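Public Markets Deserve a Place in the Town Budget

By Morenike Omoregie

The council of Murdale will decide in June whether to keep paying for its public market. The sum in question is modest when set against roads or schools, and it has been described in recent meetings as a subsidy to a pastime. That description is mistaken and deserves a reply before the vote is taken.

A market is a piece of public infrastructure. It gives growers within a short drive of town a dependable place to sell, and it gives residents without a car a place to buy fresh food on foot. The Barbier Street site opened 26 stalls last season, and more than 1,000 households used it at least once. Many of those households live in the Prundari district, where the last full grocery store closed two winters ago and has not been replaced.

Opponents argue that private operators could do the same work at no cost to the town. The experience of Sarnach should give them pause. That town handed its market to a private manager, who raised stall fees by 20 percent in the first year. The smaller growers left. Those who stayed sold candles, prepared snacks and imported fruit, and the residents who had relied on the market for vegetables went back to taking the bus.

It is fair to ask for better accounts. The market office has published its figures late and in a form few residents could follow. The council should require a plain annual report, and it should make continued funding depend on receiving one. Poor bookkeeping is a reason to improve an office. It is a weak reason to close a service. 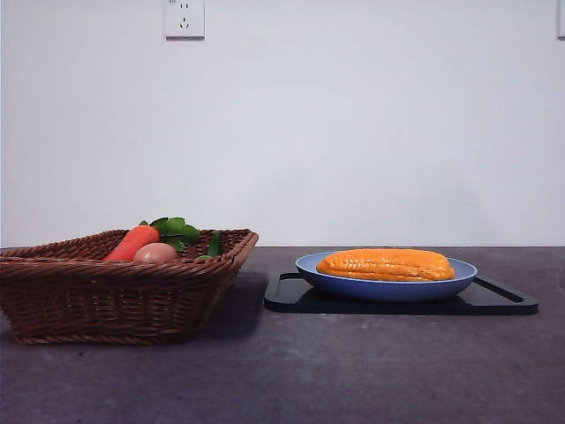 Seasonal produce is where the public interest is clearest. A national chain buys on long contracts and has little use for a farm that can supply one crop for six weeks. A town market can take that farm's harvest while it lasts. An ear of corn on a blue plate is an ordinary thing to find on a kitchen counter in late summer, and it ought to remain ordinary for every family in Murdale, whatever the family earns and wherever it happens to live.

The council has before it a proposal to extend funding for 2 years, with a review at the midpoint. The terms are cautious and the cost is known. Members should approve it, and they should ask the market office to begin work on the report now — well before the next season opens.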